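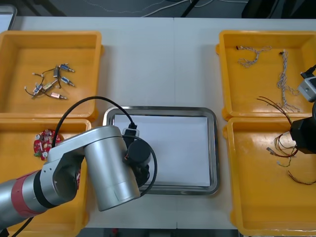 About Larano

Home Classes About Visit Contact
Search this site Type and press enter
4 min read

Hi, and welcome! I'm Gunnlaugur Laxdal and I run Larano, a small evening school in Milinville where grown-ups learn to fix the stuff in their own homes. Lamps, door chimes, radios, toasters, the drawer that sticks, the kitchen chair with the wobbly leg (we get a lot of kitchen chairs).

I started Larano 13 years ago, and I'd love to say there was a plan. What I had was a broken door chime and a landlord who wanted to throw it out. It was the old kind with the long brass tubes, and it had hung in that hallway longer than either of us had been alive. I took it down, cleaned it up, put it back together wrong, took it apart again, and on the second Sunday it rang. The neighbors came out to see what was going on! One of them asked if I'd look at her chime too, and then her brother had a radio, and by the end of that winter I had people sitting around my dining table learning to do it themselves.

The dining table didn't survive. We moved into the old Sombatkul building the following year, the long brick one across from the bakery. If you grew up in Milinville you probably remember it as the fabric store. The big cutting counter is still there, and so is the yardstick that's screwed to it, and I still find pins in the floorboards every time I sweep.

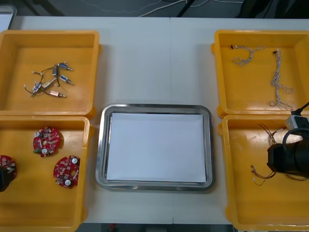 Yellow bins and the steel tray on a white table.

How our classes work

A class runs for nine weeks, one evening a week, and you stay with the same group the whole way through. I like that part a lot. People show up shy on the first night and by the middle of the course they're trading soup recipes and arguing over who gets the good lamp.

We spend the first couple of evenings on boring things - how to unplug something and be sure it's unplugged, how to draw what you see before you take it apart, how to keep your screws in order. I know everybody wants to get to the soldering. You'll get to the soldering. But I've watched a lot of people open up a clock with great confidence and then go very quiet, so we draw first.

After that you pick your own project and bring it from home. It can be as plain as you like. A desk fan is a wonderful first project. So is a bedside lamp with a bad switch. Please don't bring microwaves, I won't open them and neither should you.

The full course is $179, and that covers wire, solder, glue, sandpaper and all the tea you can drink. You're welcome to use the school's tools, or bring your own if you've got a screwdriver you're attached to.
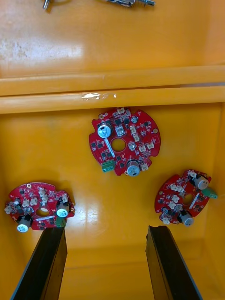
Gunnlaugur Brynjólfsdóttir wrote to tell me that the course had ruined shopping for her, and she meant it kindly. She used to buy a new lamp every time an old one flickered, and now she turns them over in the store to see whether she could ever get the base open. Mostly she can't, she says, and mostly she puts them back. (We share a first name and people mix up our mail, so I get to read a lot of her letters twice.)

I hear some version of that a lot, and I'm always happy about it. I don't think you have to fix everything you own. Some things are worn out, and I've thrown away my share of toasters. I just like for people to have had a look inside before they decide.

Where the chairs come in

Woodwork got added later, when Clisus closed its furniture shop down the street and sold me its clamps for very little money. I'd never glued a chair in my life. I learned along with the first group, and we made a real mess of it, and there's a bench by our front door that leans slightly to the left as proof. Sit on it, it's perfectly safe!

These days the chair class fills up faster than anything else we do. New classes start in March and again in the fall, and sign-up for fall closes Wed 31 July.
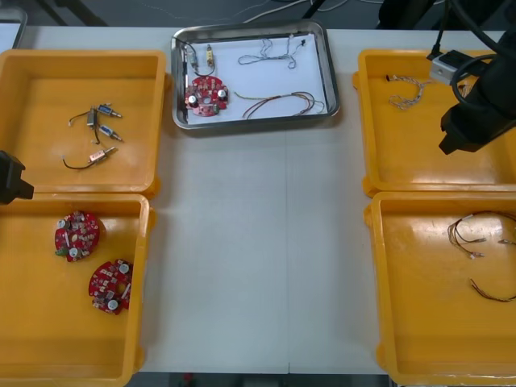
Is it all right if I've never held a soldering iron, a caller asked me last week, and would I be the slowest one there? Yes to the first, and as for the second, I'm usually the slowest one there. I talk too much. Come by any evening when the lights are on, look around, and bring whatever's broken. If the front door is stuck, give it a push near the bottom. I'm getting to it.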